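4.2 Comparing the two grippers on small packets

We had grown rather fond of the Pulley gripper by this point, and it seemed only fair to give the Clillinov plate fingers the same patient treatment. Both were driven by the Vosex controller, with the closing speed held at 60 percent and the command sent three times per trial if the first was not acknowledged. Over the whole study we logged 2000 grasps, 600 of them on soft items, and those soft ones taught us the most (and tried our patience the most, too).
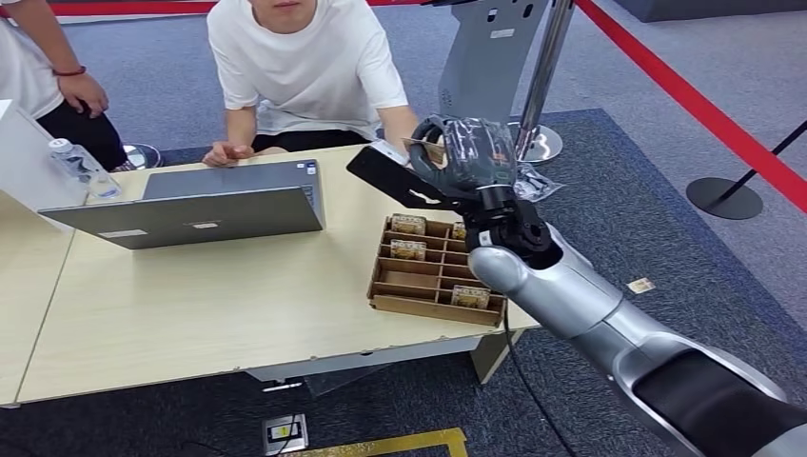 Figure 3. Silver arm with a flat black finger holding a dark gray crumpled item beside a divided cardboard tray with labeled packets.

With the tray, as in Figure 3, the thin partitions leave little room for a finger on either side of a packet, and we found it kinder to everything involved to approach at a slant. Soft items were another matter. They fold as the fingers close, so the Tamiru force estimate drifts upward well before the grip is firm, and we ended up using a separate threshold for them, described in Section 4.3.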